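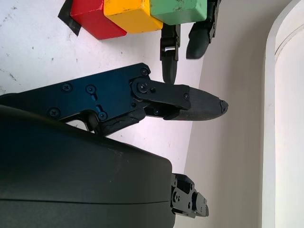 How do I get a coffee ring off a white tabletop?
Posted by Sekar Ong, 3/15/19

The ring has been on my Venberg table for 2 weeks. Dish soap did nothing. The top is a matte finish.

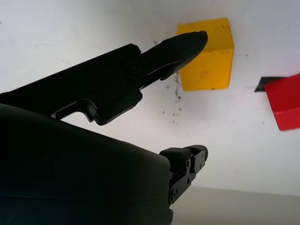

Yellow block, close up.

Obed Nutsugah
Baking soda and water, mixed to a paste. Leave it 20 minutes, wipe with a damp cloth. Do a hidden spot first — matte tops can go shiny if you scrub.
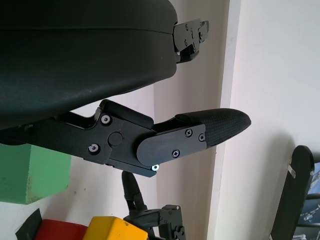

Herman Sumampouw
Skip the paste, it's gritty. I use plain rubbing alcohol.

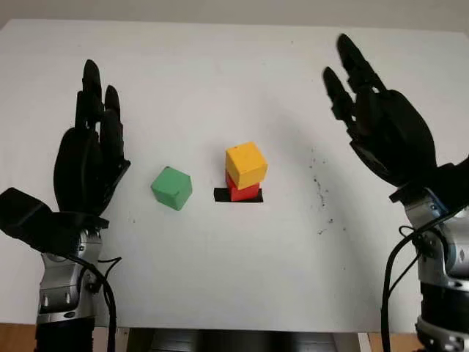

Does the alcohol need rinsing?
Wipe it once with water and dry it.

Suryani Majimbun
just buy coasters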